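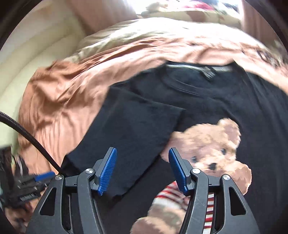
black tee on the peach sheets, one sleeve folded in

Plallside Forums > Travel Talk > Packing Light

One bag, nine days, seven shirts: my whole system

covisgal
Posted Mar 9, 2019

OK so I have been promising this write-up to the folks in the carry-on thread forever and I finally sat down to do it. I just got back from nine days on the coast with a single 26 liter backpack and I am so happy with how it went that I want to go again next week!

The basics. My bag is the old Standier daypack, the one with the side zipper. Clothes go in two cubes, one for tops and one for everything else. I took seven shirts, which I know is a lot by the standards of this board, but I sweat and I like a clean shirt at dinner. Five of the seven were plain black short sleeves. They go with everything, they hide coffee, and you can wear one to a decent restaurant under a jacket.

For folding I do sleeves in, bottom third up, then roll from the collar down. I used to fold flat in a stack and I could never get at the one I wanted without wrecking the pile. Rolled and standing on end they fit in the cube like little logs and you can pull any one of them.

Toiletries were a toothbrush, a bar of soap cut in half, sunscreen and a comb. I bought toothpaste when I got there. Shoes were the ones on my feet plus flip flops strapped to the outside (yes, outside, they dangle, I don't care).

Ask me anything, I love talking about this stuff.

mapfold
Nice report! Question about the rolling. Don't you get that wavy line across the chest? I roll from the hem up and it always ends up right where people look.

covisgal
A little bit, yeah. Starting from the collar seems to help, and I hang tomorrow's shirt in the bathroom while I shower. By breakfast it looks fine to me, but I'm not picky.

Tallboy_Ray
Seven shirts for nine days isn't packing light, it's packing. I did three weeks in July with two merino shirts. Wash one at night, wear the other. You could have left half that cube at home.

covisgal
Ha, I knew you'd show up, Ray! I tried the two shirt thing once. I spent every evening bent over a hotel sink and the shirt was still damp in the armpits at 7 a.m. If it works for you that's great, but I was on the beach and I wanted my evenings.

Tallboy_Ray
Roll it in a towel and stand on the towel. Dry by morning every time.

lunchbreak_liz
Every time in a dry climate, Ray. I stood on that towel in a beach town until my feet hurt and put on a wet shirt anyway. Merino also costs a fortune and moths ate mine. I'm with covisgal, cotton tees are cheap and I don't cry when one gets bleach on it.

Can I add one thing for the cotton people? Weigh your shirts. I put mine on the kitchen scale and one of my tees was 230 grams, and the one right next to it in the drawer, same size, was way lighter. They looked identical on the shelf. I swapped out the heavy ones and my bag dropped enough that I felt it on the stairs.

mapfold
Oh that's a fun idea, I'm going to go weigh my whole drawer.

So-yul Kwak
Hi all, new here, first post! I fly with a budget airline for work and the limit on the cheap fare is tiny, so I've gotten pretty serious about this. I want to stick up for flat folding. If you fold every shirt around a piece of stiff card the same size as your cube, pull the card out, and stack them, you get a brick with hardly any air in it. Rolls leave gaps between them. I fit one more shirt flat than rolled in the same cube, and I've tried it both ways plenty of times.

To covisgal's point about wrecking the pile, I put the stack in on its side, like files in a drawer. Then you can flip through them.

covisgal
Welcome! OK the files in a drawer thing is very clever and I'm a bit mad I didn't think of it. Do they slump over once you've worn a few?

So-yul Kwak
They do by day three or so. I put the dirty ones back in a thin plastic bag at the end of the row and that props up the rest.

Tallboy_Ray
With two shirts there is nothing to slump.

lunchbreak_liz
Ray.

vesna_d
Long time reader. I'd like to speak up for the bundle method, where you wrap everything around a soft core (socks, underwear) with the jacket on the outside. My aunt taught me on her bed with a suitcase that weighed more than I did. Nothing creases. The downside is that you have to undo the whole thing to get one shirt, so it's best when you're staying in one place and can unpack right away. For weddings and funerals I still do it and my dress shirts come out ready to wear.

Vesna Delić
42 trips and counting

mapfold
Bundle is great for dress clothes, agreed. I'd never do it if I was changing hotels each night though.

Back from the scale! My heaviest tee was 200 grams and it's my favorite one, the one from the Ghoneim diner with the fish on the back. It's coming with me anyway.

covisgal
Of course it is! Favorite shirt always gets a spot, that's the rule in my house too.

So I redid my tops cube the flat way with a piece of cereal box, and So-yul, you're right, I got an eighth shirt in. I don't need an eighth shirt. I'm very pleased about it.

Tallboy_Ray
I'm going to pretend I didn't read that.

So-yul Kwak
Yay! If the cereal box goes floppy, the back of a legal pad holds up much longer. Cut the corners round so they don't catch on the fabric.

lunchbreak_liz
Does anybody have a good fix for shoes? Mine are size 11 and they take up half the bag. I'm not dangling them.

vesna_d
Heel to toe along the bottom, socks stuffed inside, shower cap over each sole. And wear the bigger pair on the plane.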